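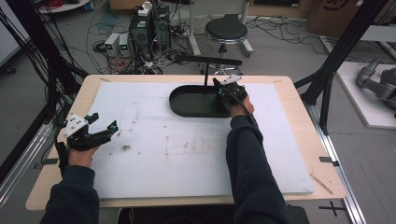

Photo: Reinaldo Godoy

Foam board and other flat things I refuse to throw out

My sister Yu-ting Ko and I have a running argument about scraps. She thinks a sheet of foam board with a few smudges on it has had its day, and I think it has years left in it! So this week it's all about flat stuff: boards, cardboard, old baking sheets, the lot. Grab a coffee, I do go on.

Start with the work surface. I love my wooden table and I don't love what I do to it, so whenever there's glue or a knife or a soldering iron about, something goes down first. For glue and paint I use a big white foam board. It's light, it hides behind the bookcase, and little screws show up on it beautifully (try finding a black M3 screw on a dark bench and you'll see what I mean). No soldering on it though, please. Foam melts and the smell hangs around till bedtime. I keep a ceramic floor tile for that, left over from the bathroom.

Cleaning a grubby board: pencil comes off with a white vinyl eraser, held flat and rubbed in one direction. Pink ones leave streaks. Gray smudges usually give up to a barely damp cloth with one drop of dish soap, but wring it out until your hands hurt, because paper facing bubbles if you soak it. Brown stains like coffee or tea I just leave. I've tried baking soda paste and all I got was a fuzzy patch next to the stain.

Cutting it. Three light passes with a fresh blade! First pass only goes through the top paper, second through the foam, third through the bottom. If the foam tears and goes crumbly the blade is dull, so snap off a segment and carry on. I go through a lot of blades and I keep the used bits in an old mint tin taped shut, with a slot cut in the lid. Metal ruler, fingers well back from the edge, and put cardboard underneath or you'll have a lovely straight line in your table forever. (Ask me about the line in my table.)

Warped board? Lay it bowed side up on the floor, put a towel over it and pile on your heaviest books. Leave it till the weekend. Mine came out of the garage in April looking like a potato chip and it was nearly flat by Wednesday, though one corner still lifts a bit and I weigh it down with a jar of buttons.

Storing it: standing up, snug against a wall, never leaning at an angle. Leaning is how you get the chip.

Once a board is too far gone for the table I cut it up. Drawer dividers are the best use by far, two strips with a slot halfway through each so they lock into a cross. I did the whole utensil drawer in an evening and my peelers have a home at last. Narrow strips go behind the picture frames to stop them rattling when the door slams. Wide pieces go under seed trays on the windowsill, and that does seem to keep the chill off them.

Baking sheets, quickly. An old rimmed one with a few dents makes the best tray for taking things apart, because nothing rolls off it. Stick a strip of magnetic tape along one side for the screws. I line mine with a dish towel so it doesn't clatter, and a muffin tin beside it sorts the parts in the order they came out. Top left first, always, or you will be standing there with a toaster spring and no idea.

A reader from Suladthorpe wrote in about getting dried white glue off a tabletop. Warm damp cloth laid over the blob for a few minutes, then the edge of an old plastic card, pushed along the grain. Dry the spot straight after and rub in a tiny bit of furniture wax if it looks dull.

Next time, jars and lids. Yes, I keep those too. If you have a good trick for a lid that's lost its jar, put it in the comments.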